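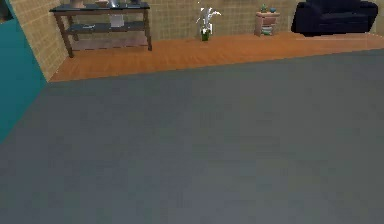
Figure 3. Simulated living room used as a start view in the navigation set. Furniture stands on the wooden floor along the back wall; the grey floor covering in the foreground is clear.

4.2 Rules for scene release

The scenes in the Ratia set were built by several people over more than a year, and early versions differed in ways that affected results. Two rooms with the same floor plan could have different friction values for the floor, and small objects were sometimes placed slightly inside the shelf that held them. We therefore wrote a set of release rules in May and applied them to all 419 scenes before any policy was trained. Scenes that failed a rule were repaired or dropped.

The first group of rules covers floors. Each floor surface must be a separate body with its own material label, and the boundary between two surfaces must be included in the collision mesh. A room such as the one in Figure 3 has two floor labels, one for the wood and one for the grey covering. Edges higher than the limit set for the Kivi base are marked as obstacles. Edges below it are left passable but are logged each time a wheel crosses them.

The second group covers furniture and small items. Large pieces are fixed in place. Items resting on a shelf or side table are left free to move, and must stay at rest for 30 seconds of simulated time with no robot in the scene. Open shelves and compartments must be modelled as open. In older scenes many of these had been closed off with a single box collider to save computing time, and a planner tested on them learned nothing useful about reaching inside.

The third group covers start views. The first view of an episode must show enough free floor for the base to turn in place. It may cut off furniture at the top or sides, as a real onboard camera would, but any piece that is cut off must still carry a full label in the scene file. We don't require sharp rendering of small objects at a distance. Annotators are told to label these from the scene file and never from the rendered view.

Checks on the first two groups run automatically in Nalent. The third group is checked by a person, who signs the scene record. A total of 32 scenes were sent back at this stage, mostly for missing labels on wall-mounted parts and doors.

Each released scene is then run for up to 2,000 steps with the Stimum controller. Any contact force above the stated limit stops the run and is written to the record with the names of both bodies. A scene changed after release gets a new version number, and results from different versions are reported separately in Section 5.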